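Lists > Music for Little Ones > Archive > Rhythm instruments with mixed ages

From: Katalin Fülöp
To: the list
Subject: Re: Rhythm instruments with mixed ages

Dear Ilham and everyone,

What a lovely question, and I'm sorry it took me until the end of January to sit down with it! Ilham Badawi wrote:

> My library story time now has babies right up to
> second graders in one room. The big kids drum over
> everything and the little ones cover their ears. Do
> any of you still hand out instruments, or have you
> given up and gone to clapping?

Please don't give up. I had the same trouble when I started the Saturday-style family sing at the Brarnlow branch, and my first fix was to buy more shakers, so you can imagine how that went. What helped in the end was a slower song. I start with a lullaby in three, very soft, and the older children get the job of playing only on "one." They take it terribly seriously – you should see their faces – and the babies get to hear what is going on.

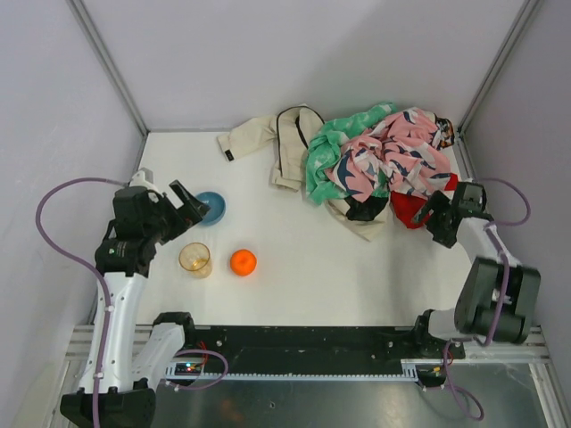 After that we do a marching song and everybody may be as loud as they like for 8 bars, and then we whisper the next verse. Kavitha Kulkarni taught me to put the instruments "to sleep" under the chairs between songs, and I wouldn't run a session without it now. Egg shakers for the under-twos, rhythm sticks from about kindergarten up, and I keep the one good drum for myself (selfish, I know).

If you want a songbook, I'm still using the old Menon collection with the spiral binding. It has 175 songs and I must use 17 of them, but those 17 are falling out of the book from love. The counting song in Hungarian is on page 214, and I'm happy to record myself saying the words if that would help.

Do write back and tell us how it goes!

Warmly,
Katalin

Contact the list owner | © Music for Little Ones | Back to top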